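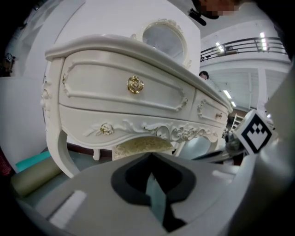

Gripper at the vanity station, marker cube on the right finger

Ticket: Right hand gripper drops out of tracking, jaw opening reads wrong
Site: Devadiga, ground floor cell
Equipment: Folar hand-held gripper pair, Stultard tracking software
Status: Open, waiting on part

Problem as reported
On the drawer tasks in the Ganden set, the right unit loses its pose for a moment when the operator reaches for a knob. When it comes back, the jaw opening is off. Fully closed should read zero and we get anything up to 16 mm. The left unit is fine. It started on Friday and has gotten worse with use. Restarting Stultard clears it for a few minutes.

What has been tried

1. Swapped the cables left to right at the hub. The fault stayed with the right unit, so the cable and the port are ruled out.

2. Cleaned the marker faces with a dry cloth. No change.

3. Checked the frame rate. It holds at 60 on both units, with no dropped frames in the log at the moment the pose goes.

4. Ran the floor check. Stand in the open part of the floor, hold both units out in front at the same height with the tips pointing forward, and keep still while the software records the offset between the two. Keep your sleeves clear of the markers. We did it three times, and between runs both units were set down and picked up again.

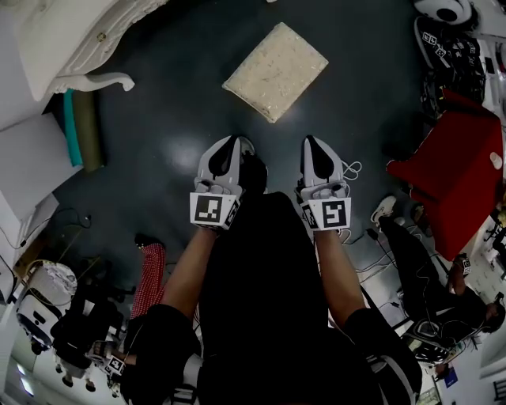 The left unit gave the same offset every time. The right one came out different on each run, and the error was mostly rotation, which made us look at the marker mount instead of the camera.

5. Took the right marker block by the edges and tried to turn it. It moves. Not much, but you can feel it, and the left one does not do it at all. Both screws on the mount were tight. The play seems to be in the plastic around the screw holes.

6. Put a strip of thin tape under the block as a shim and tightened it down again. Offset was steady for the rest of the morning, then started to wander after lunch. We are not going to record data on tape.

7. Checked the finger pads while the unit was on the bench. The mesh is in good shape and the pads meet evenly when closed by hand, so we don't think the jaw reading is a mechanical fault. It looks like the software works out the opening from the marker, and the marker is turning.

Counter on the right unit says around 4000 closes. It has had no parts replaced since it came in. The left unit has its original mount too.

Question for Folar: is the mount sold as a spare, and do we need to redo the full calibration after fitting it, or only the floor check?
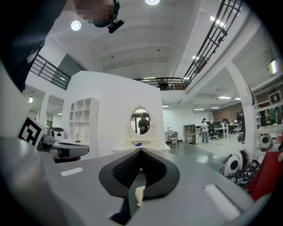
Folar support: Yes, the mount is a spare part and we will send 2, so please change the left one at the same time even if it feels solid. Older mounts had thin walls around the screw holes and yours are from that batch. You will need the full calibration on both units, then the floor check. Do not glue the old block in the meantime – it makes the mount very hard to get off. Any takes where the closed reading is above zero should be marked as bad.

Site reply: Understood. The right unit is tagged out and the drawer tasks are on hold. Takes from before the fault are being checked against the closed reading and we'll attach the list. One more thing, the calibration page in Stultard still shows the old marker size in the drop-down. Does that change with the new mount?

Folar support: No, same marker, same size. Leave that setting where it is.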